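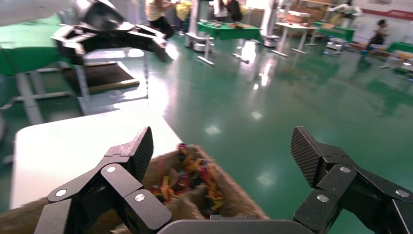
Finger pads are the part of our cell I spend the most time on, and July was mostly pads. Plush goods shed, and the fibers work their way into the fine texture until the grip gets vague. The grippers on our line have a grooved pad at the end of each finger, and the screw heads at the joints get checked while I'm in there. I brush the pads with a dry nylon brush every 4 hours of running, then wipe them with alcohol. A set lasts 16 shifts at Dallex if I keep to that. At Vudbridge they skipped the brushing and got 13.

The hands at the power supply station need different care. Cables are the trouble there, with so many loops standing up where a fingertip can snag one. I reteach the approach height whenever the boxes change, and I go over the pins in the finger joints before the first run.
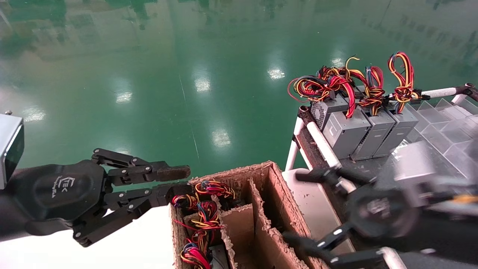

Bisgaard wrote in to say that alcohol dried out their pads and they went back to soapy water, with a full night to dry. I may try it on one hand first. The spare pads are on order, part 426 in our own list.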